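Keeping a folding cell running: a talk with the technician at Briro
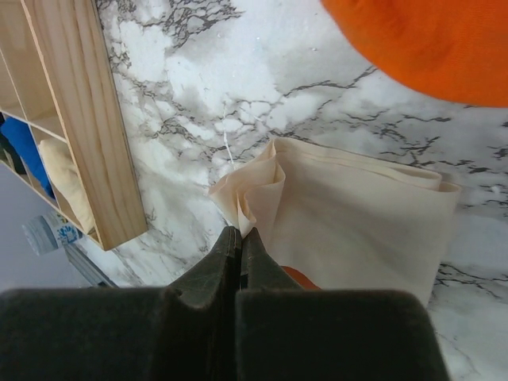
The cell at Briro's site in Zutamville handles fabric. It picks up folded cloth, moves it, and puts it into the compartments of a wooden shelf. It has one arm, one two-fingered gripper and a small camera mounted at the wrist. One technician looks after it, and we spoke with her in March between the morning check and the start of the afternoon run.

She came to the job from packaging lines, where the parts were boxes and the boxes were all the same.

"With a box you teach the position once and you're done for months," she says. "Cloth moves when you touch it. You go in for an edge and the edge isn't where it was a second ago. So most of my work is on the last inch of the gripper."

The fingers are dark gray and taper to narrow tips. She checks the tips first, before the arm is powered. With the gripper closed by hand, she looks at the gap between the tips from the front and then from the side. If one finger sits higher than the other, the gripper will pinch the top layer of a fold and leave the rest behind.

"You get one layer coming up and the stack falls open," she says. "People blame the software for that. I look at the screws first."

Each finger is held to its base block by two screws. She tightens them with a small torque driver and marks the heads with a paint pen so that a turned screw shows. The marks get redone whenever a finger comes off. A pair of fingers lasted 17 weeks the last time she changed them, and she keeps one spare pair in a drawer under the controller.

The blocks on the cell have scratches, and she leaves those alone. Dust is another matter. Fabric sheds, and fleece and knits are the worst for it. Lint works its way into the seam between the two halves of the gripper and the fingers start to drag.

"I use a soft brush and then a vacuum," she says. "Never compressed air. The first technician here used air, and it pushed everything back into the slides. We had to send that unit out to Han to be opened up."

Han is the shop that does the heavier repairs. The gripper was gone for 20 days, and the cell sat idle for all of them. After that Briro bought a second gripper, and the two now trade places whenever one needs a proper cleaning.

Changing the gripper takes her most of a morning. Taking the old one off and bolting on the new one is quick. The rest of the time goes to the camera, which has to be calibrated again after any work at the wrist. She uses a printed target taped flat to the work surface and runs the arm through a set of poses above it.

The surface itself has been a subject of some argument. It is white with a dark marble pattern, and a visitor from Ternen, the firm that wrote the vision program, asked for it to be replaced with plain gray.

"They wanted it easy," she says. "A cream cloth on a white top with black veins is hard. The camera can take a vein for the edge of a fold. But our customers don't have plain gray tables, so we kept it and they worked on the program."

Ternen sent a new version over the winter. She tested it with cream and orange cloths before she let it run unattended, and she kept a written log of each attempt. Out of 204 picks, the old version had missed often enough that she stopped it early. The new one finished the set. She still goes back to that log when something looks off, and she repeats part of the same set after every calibration.

The shelf needs less attention. It is light wood, and it is fixed in place with brackets so that it can't creep when the arm bumps a divider. She wipes down the front board and feels along it for splinters, which catch on knits. Twice she has had to sand a corner.

Asked about cables, she sighs. The one running to the gripper flexes every time the wrist turns, and it has failed once already. The fault came and went for days before she found it.

"Error 118, then nothing, then 118 again," she says. "I changed the connector. I changed the board. It was the cable, right behind the clamp, where you can't see it bend. Now I move the clamp a little each time I swap the gripper, so it isn't always the same spot taking it."

Her advice to anyone setting up a similar cell is to write down the finger gap on the first day, while everything is new, and to keep the note with the machine. Hers is taped to the inside of the controller door, next to the calibration sheet.

The afternoon run starts at one o'clock. She wants to brush out the gripper again before then.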